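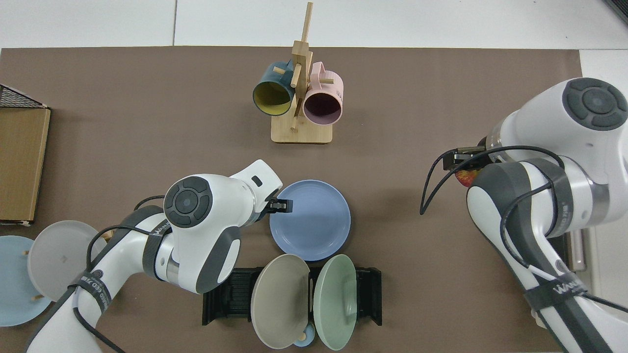 Larach wrote back on the October report that dishes seemed a strange thing to spend grant money on and could we say why two arms and not one. Fair enough, will try to answer that as I go.

Progress report, shared workshop build, second period
To: Larach small grants
Feb 14, 2026

Short version. Both arms running off one controller now. Plate work is most of what we do. Mugs behind schedule. Money OK.

Why two arms. One arm can pick a plate up off a flat surface but only if it gets a finger under the rim, and it tends to push the plate away while trying. Second arm can steady it, or hold something else in the meantime. Also handing over from left to right saves the long reach across, which is where we were getting the wobble. Why dishes: they're cheap, everybody in the workshop has some, and a rack slot is a hard target. Miss by a little and you know it.

Done since October
Bench re-laid with a big brown mat. Bare top was too slippery for plates.
Two-finger grippers on both arms, black ones, same part left and right so we only stock one set of spares.
Mug tree and plate racks in fixed spots, marked out underneath.
Straps on the arm cables. Still a long loop hanging loose off the right arm, needs to be tied back before it catches on a peg. On the list.
Jetgate control software moved to the newer version. Lost most of a week to that, the old joint limits did not carry over and had to be typed in again by hand.

Numbers
940 logged pick attempts this period, target was 600. Most are plates. I have not split out the failures properly yet, the log lumps "dropped" and "never gripped" togther. Will fix before the next report.

Not done
Mugs on and off the pegs. Getting one off is OK on a good day. Putting one back is bad, handle angle has to be close to right and the gripper hides the handle from the camera just when you need to see it. Panyasiri lent us a wrist camera mount to try, not fitted yet.
Safety fence. Quote came in high, we are looking at a plain floor mat switch instead. E-stop is wired and tested.

Money
Spent to plan except finger pads, which wear faster than we thought. Extra $200 there. Would like to move that over from the travel line if your OK with it, need a yes in writing.

Next
Finger pads in a softer rubber, 20 sets on order from Notaswood.
Camera mount on the right wrist first, then left.
Mug pegs, one mug only until it's reliable.
Open evening for the other workshop members once the floor switch is in.

Receipts to follow in a separate email, scanner is down.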